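Clinellow winter set menu, worth it?

tahira_h
Has anyone tried the December set lunch at Clinellow? Two courses and a free mocktail. My sister says the mocktail is mostly ice.

Rizvi1403
Went at 2. The lamb was lovely. The mocktail is indeed ice, with a rumour of pomegranate.

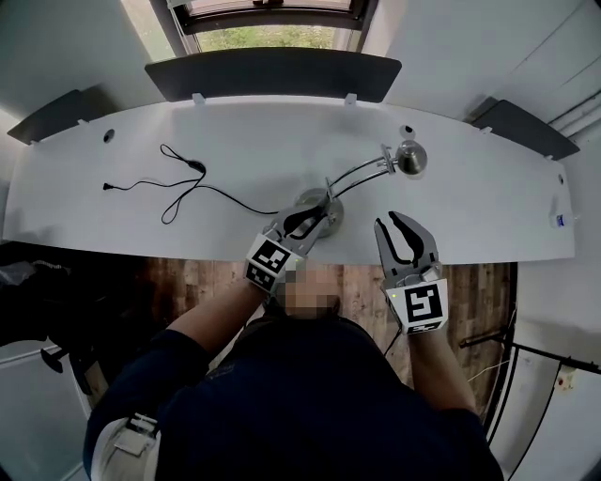 The pudding costs extra, mind – a detail they save for the bill.

Iqra Bukhari
Disagree, ours came with pudding. Did you book through Ilico?

Rizvi1403
I walked in like a peasant.

Iqra Bukhari
Well, there you go. Booking gets you the date cake.

clulter_fan
Clulter does the same lamb with bigger portions and a 14 minute queue. Still better.

tahira_h
Same lamb? Clulter's is mutton with ambitions. Booking Clinellow for six of us, will report back on the ice.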